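Sekiguchi gripper cell: questions about fingertip care
Maintained by Samina Usmani, Flermont
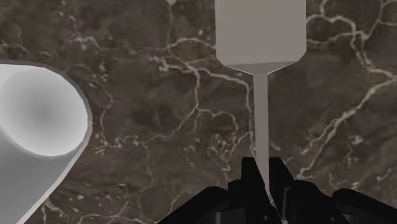 How do I know that the fingertips need adjustment?
Close the gripper slowly on the test part and look at the gap on each side. In the simulated view the gray stem stands between the two black tips, and this is the position to compare with before you change any offset. If one tip touches first, correct the center value and try again.

How often should I clean the tips?
Every 23 hours of running. Use a dry cloth, no oil.

Which screws do I use for new tips?
Only the ones from kit 290. The older Jakano screws are too long.

Can I keep my old offsets after a change of tips?
No. Please run the zero routine 7 times and save the last value.

Who can unlock the cell?
Ask Razia Arain, extension 29.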